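Is the Grivik 357 board worth it for overclocking?
Posted 2018-01-06

The shop says 15 percent over stock on air. I get 77 MHz before it locks up. Is it my memory, or is the claim just sales talk? 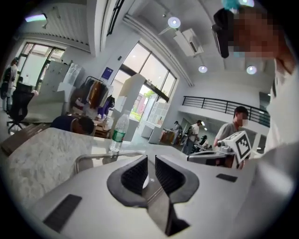 Rastport: Sales talk, mostly. Did you raise the memory voltage — even one step? Try that before blaming the board. I'd want to see it pass a long stress test too.

Marine: mine does fine, get a better cooler

Rajput: BIOS 1468 dropped the memory divider on mine. Check which version you have. I wouldn't trust the auto settings either.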